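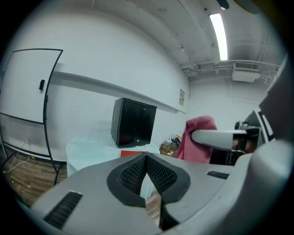 Page last changed: August 2021

Nellwood mobile whiteboard on black rolling stand

The Nellwood is a single-panel whiteboard carried on a rolling stand. It is intended for small offices, study rooms and shared workrooms where a wall-mounted board is not practical, or where the only free wall is already taken up by a ledge, outlets or furniture. The version shown has a black frame, a plain white writing surface and a black stand. A small black accessory is clipped to the right edge of the panel.

Surface
The writing surface is plain white with no printed grid or lines. It accepts standard dry-erase markers. Permanent markers, paint markers and adhesive letters are not recommended. Low-odor markers leave a fainter line and can need a second pass with the eraser if the writing has been left on for more than a few days.

Panels ordered before February have the earlier coating. The two coatings are cleaned in the same way, but the earlier one should not be used with alcohol-based sprays.

Stand
The stand is supplied flat and is assembled with the hex key in the hardware bag. The panel is attached last. Two people are needed for this step. Tighten the lower fasteners by hand first, set the panel level, then finish with the key. Check all fasteners again after the first week of use.

Total load on the stand, including the panel and anything clipped or hung from it, must not exceed 66 pounds. Do not hang bags or coats from the frame.

Placement
Use the board on a hard, level floor. Short-pile carpet is acceptable. Cables laid along the base of a wall should be kept clear of the legs and should not be rolled over – lift the stand across, or move the cable first.

Where a room has a ledge above mid-height on the wall, leave enough space behind the board for the panel to clear it. This also applies to beams and low light fittings if the panel is to be moved while upright. Tables and small appliances can stand next to the board, but the user needs room to reach the full width of the panel without leaning across them.

Edge clips
Clip accessories fit the left or right edge of the frame. Slide the clip on from the front until it seats. Clips made for thinner frames, including those for the Sulidley desktop panels, do not grip correctly and can mark the finish. The De Graaf marker tray fits the bottom edge only and is ordered separately.

Cleaning
Daily: dry felt eraser or dry cloth.
Weekly: damp cloth, then dry cloth.
Stubborn marks: whiteboard cleaner, applied to the cloth and not to the panel.
Frame and stand: damp cloth with a little dish soap. No abrasive pads.

Ordering
Order code: NW-133
Frame: black
Stand: black, rolling
Surface: plain white
Included: panel, stand, hardware bag, hex key, assembly sheet
Not included: markers, eraser, edge clips, marker tray

Replacement panels can be ordered without the stand. Stands are not sold alone. Orders over $2,000 are delivered free to a ground-floor address; delivery upstairs is quoted separately. Assembly by Ondinau can be added at checkout and must be booked with the original order.

Contact
Product questions and load ratings: Revathi Thomas
Spare parts and returns: Nathalie Smits
Please have the order code and the label number from the back of the panel ready when writing.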